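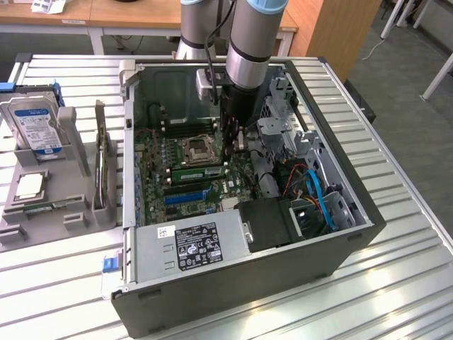 Handout 4: Putting the Processor and Memory Back In

Welcome back, everybody, and thank you for being so patient last time while we got the arm to agree with itself about where the table is. Tonight we move on to the part most of you signed up for, putting parts into a used desktop PC with the arm doing the reaching and the rest of us keeping our hands in our laps.

I'll say again what I said in October: there is no hurry in this course. A good run at a part that goes in crooked teaches you more than a fast one that happens to land, and we have the bench until closing.

Before you start

Load the job file named plekach_800 from the shared folder. The older one, plekach_2, is still sitting there and it still works, but it uses the old table zero and will put you off to one side. Set the travel speed to 800 for moves over the table. Inside the case, go slower than you think you need to — you can always speed up later, and a slow bump is a much friendlier thing than a quick one.

Keep the emergency stop where your free hand naturally falls. If you are left-handed, please move it before you begin and put it back when you finish.

Teaching the approach points

Every part gets three points: one high over the tray, one high over the case, and one just above where the part will go. Save the high ones first and give them names a stranger could read. "Point 887" means nothing to your partner (I have opened files like this, and some of them were mine). Then bring the arm down to the third point by jogging in small steps, looking through the wrist camera as you go.

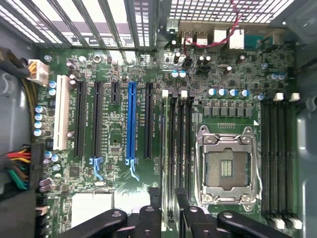

Finding your place on the board takes a little practice, and I would much rather you spent ten minutes just looking than one minute guessing. Pick a landmark you can't mistake and work outward from it. On this board I like the bright blue slot in among the black ones, and from there you can travel right, past a bank of memory slots, to the empty socket in its silver metal frame. Remember too that the gripper fingers take up the bottom of the view, so anything you want to keep an eye on should sit higher up than feels natural at first. Rasha Farah keeps a hand-drawn map of the board in the Pirkard binder, and she is happy for you to copy it.

The processor comes first. Check that the load plate is fully open, match the corner mark on the chip to the one on the socket, and let the arm lower it straight down. Do not press. The chip should settle under its own weight, and if it doesn't, lift, go back to the high point and try again. 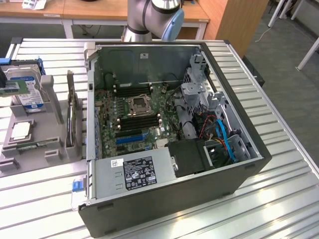 Memory is the other way around and does need a push, so switch to the Zundonik force profile before you go near the slots. Open the latches by hand, line up the notch, and stop the moment the force reading climbs without the module moving. That nearly always means it is facing the wrong way.

For next time

Bring your saved points on a stick and a few lines about whichever part gave you the most trouble. Read the Nassar notes on cable routing as far as the second diagram. We'll do the hard drive next, and the kettle will be on from 6:30 for anyone who wants to come early and practice.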